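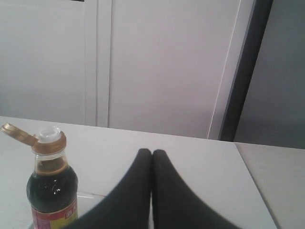

Section 4: Setting up the Pour and Cap routine

By now your Radik arm should be clamped down, powered up and on speaking terms with the Dalen control app. If it isn't, please go back to Section 3 and take your time over it — the arm will wait for you. In this section we teach it where your bottle and your tray live.

1. Put the bottle on the table, on the arm's left-hand side. Glass is fine, and so is a flip-top cap like the one on a soy sauce bottle.

2. Open the cap by hand the first few times you run the routine. The arm can learn to do it later on (see Section 6), but it is a fiddly job and best left until you are comfortable with the rest.

3. In the app, choose Fingers, then Close. The two black fingertips should come together with nothing between them. Press Save as Home.

4. Choose Teach, Bottle, and guide the arm gently by the wrist until the fingers are either side of the glass, below the shoulder. Hold it there until you hear 2 beeps.

Caution: keep the closing force at 53 or lower for glass. The app will let you go up to 218, but that setting is meant for the metal Iranent clamps and has no business near a bottle.

5. Now take the bottle away and put your tray down in its place. Choose Teach, Tray, and bring the closed fingertips over the inside of the tray, near one corner.
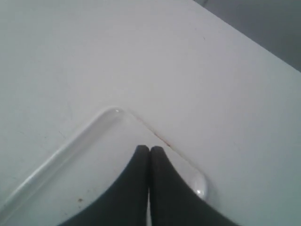

Can I use a clear plastic tray on a white table?
Clear trays work well, provided you teach the corner by hand as in step 5 and leave Auto Edge switched off. A rim you can hardly see yourself is hard work for the wrist camera too.

6. Press Save Tray, then wipe up any drips or crumbs before you run the routine for the first time.

Note: if you move the table, even by a little, repeat steps 4 and 5. Zachary Grewal on our Skadum help desk is always happy to talk you through it, and he is very patient.

7. Choose Dry Run and keep one hand by the stop button until the arm is back at Home.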